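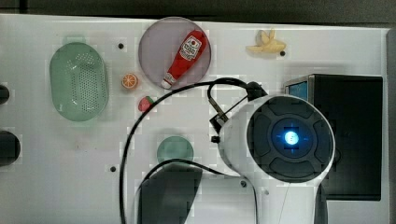

Kitchen Tips I No Longer Believe (and a Few I Still Do)

Every December my sister-in-law forwards me a list of kitchen hacks, and every December I try the ones I haven't tried before. I'm a suspicious person by nature and I wash my own dishes, so I have opinions. These are the ones that came up most this year, plus questions people have sent in about cleaning and storage.

Baking soda and vinegar down the drain

It fizzes. That is the whole show. Mix an acid and a base and you get mostly salty water and some gas, and the gas leaves by the top of the pipe, where there is no clog. I ran this on a slow sink three times over two weeks and the sink stayed slow. Then I took off the trap, put a bucket under it, and pulled out a plug of grease and onion skin in ten minutes. If you don't want to take the trap apart, use a plastic drain strip, the barbed kind. It's disgusting and it works.

Boiling water is often recommended as a follow-up. Check what your pipes are made of first. Very hot water isn't kind to plastic joints, and hot tap water with dish soap did just as much for me.

Lemon in the garbage disposal

Smells nice for an afternoon. The smell you were trying to get rid of lives under the rubber flap, so lift the flap (power off, please) and scrub the underside with an old toothbrush.

Rice in the salt shaker

I'll give this one a pass, barely. The grains break up lumps when you shake. Whether they dry anything out I couldn't tell you. A shaker with a lid that closes did better in my kitchen, which is next to the laundry and damp all summer.

Freezing plastic wrap so it won't cling to itself

I wanted this to be true. Cold wrap does come off the roll a little more politely, for as long as it takes to walk from the freezer to the counter. After that it's plastic wrap again. I bought a slide cutter made by Brutwood and stopped thinking about it. No, they didn't send it to me.

Stained plastic containers

Tomato sauce stains are the question I get most. Leaving the container in a sunny window for a couple of days does fade them, and I say that as someone who rolled her eyes when she read it. Wash it first. It won't do anything for scratches, and a scratched container will stain again the next time you put chili in it. The sugar scrub that went around last year made mine worse, probably by adding scratches.

A light coat of cooking spray before the sauce goes in is supposed to prevent the whole problem. It helped a bit. Then I had greasy containers to wash.

The "magic" pan paste

Apinya Thongdee wrote to ask about the cleaning paste from Dundia, the one in the little tub. I bought it. It took the brown marks off a stainless pan, and so did a much cheaper powder cleanser on the other half of the same pan. I marked the middle with tape so I couldn't fool myself. You pay for the tub.

For burned-on food, simmer water in the pan with a drop of dish soap, let it cool, and scrape with something wooden. Most of what people scrub at for half an hour comes off this way in two minutes.

Onions and tears

Tried: candle on the counter, bread in the mouth, cutting under running water, chilling the onion, swim goggles. The goggles work. A chilled onion helps some. Cutting under water is a good way to cut yourself. A sharp knife makes more difference than anything on the list except the goggles, and you ought to have one anyway.

How hot is your oven?

This is the tip I'd push on everyone. Buy a cheap oven thermometer and leave it on the middle rack. Mirsad Leka, who fixed my stove, had me set it to its lowest mark, 170, and the thermometer read 148 after a long preheat. No wonder my meringues took all night. I'd been blaming the eggs. Move the thermometer around, too – the back left corner of mine is much hotter than the front, and I turn cookie sheets halfway now.

Stuff I'd skip

Egg slicers used on strawberries. Mushrooms squash, berries squash, and then you have wires to clean.
Binder clips as a bottle rack in the fridge. I lost a bottle of cider this way.
Shaking garlic between two bowls to peel it. Fine for a whole head if you like noise. For two cloves, hit them with the flat of the knife.
Any sponge that goes in the microwave "to sanitize it." Mine smelled like a wet dog afterward and so did the microwave. Throw the sponge out.

Stuff that earned its drawer

A bench scraper, for moving chopped things and cleaning dough off the counter.
Masking tape and a marker. Write what it is and the month, then put it in the freezer.
A damp dish towel under the cutting board. Free, and the board stops sliding.

Next up is knife sharpeners, the pull-through kind. I have three on the counter and low hopes for all of them.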